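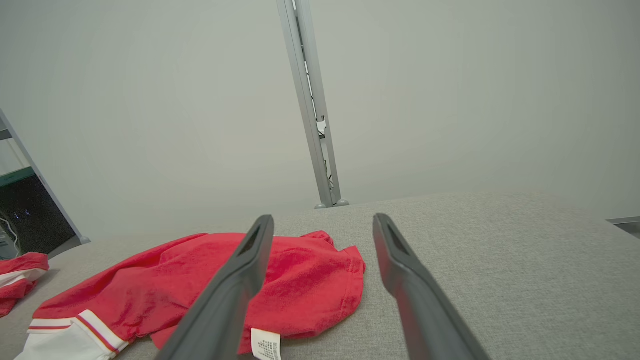

Fesis: Garment Handling with a Two-Finger Gripper
Final report of the student project group, Nerunville Technical College
Department of Automation
Submitted by Thilini Mondal on behalf of the group
January 1, 2020

Summary

The Fesis project was carried out as part of the second-year practical course in automation. Its purpose was to teach a robot arm to take hold of a piece of clothing lying in no particular order on a padded work surface, lift it clear and put it down in a marked area. Folding was discussed at the planning stage and left out of the scope. The group completed 30 recorded trials with the final version of the control program. In 27 of these the garment was lifted clear of the surface, and in most of those it was also put down inside the marked area. The remaining trials are discussed under Results.

1. Background

The department has offered a project course in handling tasks for several years. Earlier groups worked with boxes, bottles and other objects that keep their shape. Clothing was proposed by the group at the first course meeting in October and accepted by the supervisors on condition that the task be kept small.

Cloth is difficult for a robot for two reasons that concern this report. A garment has no fixed outline, so a stored picture of it is of little use once it has been moved. It is also thin, and the fingers must close on a fold or an edge. If they close on a flat part, they slide over the material or press into whatever lies under it.

2. Aims

The group agreed the following aims with the supervisors:

To find a suitable gripping point on a crumpled garment by means of the wrist camera alone.
To bring the fingers to that point without pushing the garment away.
To lift the garment and release it in the marked area.
To record every trial in a form that a later group could use.

A further aim, the separation of two garments lying close together, was listed as optional. It was attempted in the last part of the project and is reported in section 6.

3. Equipment

The arm used was the department's teaching arm, known in the laboratory as Paul. It carries a gripper with two fingers and a small camera at the wrist, mounted so that both fingertips are in view at all times. This arrangement was kept from the previous year. It allowed the group to judge the distance between fingertip and cloth on the screen, and it made the written records much easier to check afterwards.

The work surface was covered in light grey fabric. A bare tabletop was used at first, but the fingers could not be pressed down on it without setting off the force limit of the arm. The covered surface gives a little under the fingertips. Its colour also made it simple for the program to tell garment from background, and for this reason red clothing was chosen for the main trials.

The control program was written on top of Vilum, the software environment used throughout the course. The members of the group had worked with it in the first year and no additional training was required.

4. Method

Each trial followed the same order. A member of the group dropped the garment on the surface from waist height and stepped back behind the marked line. The arm moved to its starting position above the surface. The program then took one picture, searched it for folds and chose the fold with the clearest raised edge. The fingers were lowered on either side of it, closed, and raised slowly.

The choice of fold was the part of the program that took the longest to write. The first version looked only for dark lines between lighter areas, on the assumption that these were the shadows at the foot of a fold. It worked on plain material but was misled by trimming. White bands with thin stripes were regularly taken for folds, and the fingers closed on flat cloth. The second version compared the width of each line along its length and left out those that stayed even. Stripes were then ignored in nearly all cases.

Care labels caused a similar problem on a smaller scale. A white label standing up from the seam has a sharp outline and was sometimes chosen as the gripping point. The fingers could hold it, but the supervisors asked that garments should not be lifted by the label, and small white areas were excluded from the search.

5. Results

Of the 30 recorded trials, 27 ended with the garment lifted clear. In 2 trials the fingers closed too early and pushed the cloth forward. In the last, the garment was held by a rolled hem, which unrolled during the lift, and the fingers opened when the program found no resistance.

The time needed for a complete trial was mostly spent on lowering the fingers, a movement which had been slowed down on purpose. The group believes that the speed could be raised without loss, but this was not tested.

6. Two garments on the surface

In the optional part, a second garment was placed at the side of the first. Where a strip of the grey surface could be seen between them, the program treated them as separate and dealt with the larger one first. Where they touched, it was not able to tell them apart when they were of the same colour, and both were sometimes lifted together. No solution was found in the time available. The results of this part are not included in the figures given above.

7. Organisation of the work

The group met twice a week in the laboratory and kept a shared logbook. One member ran the arm in each session while another wrote down the outcome, and the roles were changed at the next session. The booking of the arm proved harder than expected towards the end of term, when other groups also needed it, and over 2 weeks were lost in this way. Future groups are advised to agree their laboratory hours with the department at the start of the course.

8. Recommendations

The group recommends that the fingertips be fitted with a softer covering, as the present ones slip on smooth cloth. It further recommends that the trials be repeated with garments closer in colour to the work surface. The program, the logbook and the recorded pictures have been handed over to the department and may be consulted in the laboratory on request.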